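Ticket 464: Livwood irrigation controller, zone 4 not running on schedule
Status: closed
Site: Soncombe, back beds

Problem as reported

Zone 4 runs when started by hand from the controller menu. It does not run on the morning schedule. Zones 1, 2 and 3 run on schedule with no trouble. The display shows no error. The log screen lists zone 4 as "complete" every morning, but the soil in the bed is dry at breakfast and the water meter doesn't show the extra use.

The controller is the older Livwood with the dial and the two-line display. Valves are 24 volt. The zone 4 wire run is 157 feet, buried for most of that, with one splice box beside the path.

Entry 1, Tuesday

Checked the easy things first. Date and time are right, AM/PM is right. Program A is set to start at 5:30 AM. Zone 4 is set for 10 minutes in Program A. Seasonal adjust is at 100 percent. Rain sensor is bypassed.

Started zone 4 by hand at 4:15 in the afternoon. Valve opened right away and all the drip lines came up to pressure.
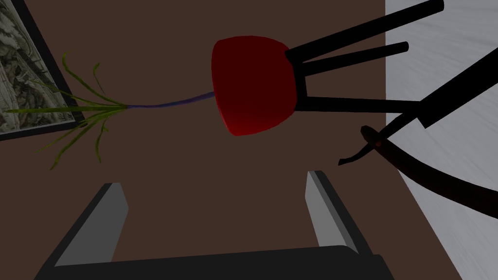
Zone 4 is the root crop bed, and it was planted again in May. It gets the shortest watering time of any zone, so a few missed days don't show up fast. I had been going by the tops of the plants, which was a mistake. On a red bulb like this one, which looks like a radish or beet, the leaves are slender and curl at the tips while still being green, and I can't judge the watering from that. I pushed a screwdriver into the bed. It stopped two inches down.

Entry 2

Swapped the zone 3 and zone 4 wires at the controller terminals and left the schedule alone. If the terminal was bad, the trouble should move to the zone 3 bed.

It didn't move. Next morning the zone 4 bed was dry again and the zone 3 bed was wet. That clears the controller output and points at the wire, the splice or the valve. Put the wires back.

Measured resistance from the controller end, zone 4 to common. Got 31 ohms, then 38, then 31 again without touching anything. The other three zones all sit steady in the twenties.

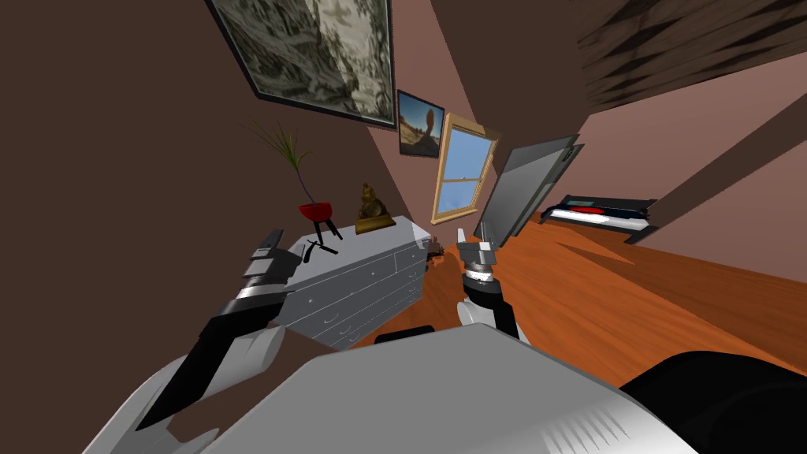
The reading wandering like that was the first real clue. A coil that is failing usually reads very low or open, and it stays there. A reading that drifts is more likely to be a connection. I wiggled the wires at the terminal strip while watching the meter and saw no change, so the bad spot had to be farther out.

Entry 3

Got up for the 5:30 start. Zone 4 came up on the display at 6:05, after the others. No water. I could hear the valve buzz but it never opened. At 6:15 the display moved on and marked the zone complete. The controller has no way to know if water flowed. It only counts the minutes.

Tried zone 4 by hand straight after. Same buzz, no water. Tried again at noon and it opened normally. So the trouble was never the schedule. It was early morning, when the ground was cold and the splice box was damp.
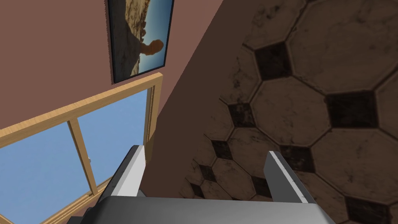
Framed picture on the mauve-pink wall.

Entry 4

Opened the splice box by the path. There was standing water in the bottom. The zone 4 splice had been made with an ordinary indoor wire nut and tape, and the copper inside was green. The other splices use the gel-filled kind and looked fine.

Cut both wires back to clean copper, stripped them and put on a gel-filled connector from Van Leeuwen. Raised the splices off the bottom of the box and put gravel under it for drainage. Resistance from the controller is now 26 ohms and steady.

Ran the schedule four mornings in a row. Water every time. Closing.

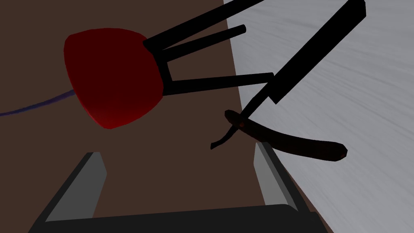

Should the valve coil be replaced at the same time as the splice?

Leave it in place if the resistance is steady and close to the other zones. Replace it if the valve still buzzes after the wiring is repaired.

Comments (3)

Same thing on our Jerico timer, different brand but it also says complete no matter what. Ours was the common wire, so two zones were out. Worth checking both.

What gauge wire is on that run? I have a longer one and only get trouble on the last valve.

Reply: 18 gauge, five conductor. The spare conductor is good too, if I ever need it.

Contact | Copyright Soncombe Garden Notes | Back to top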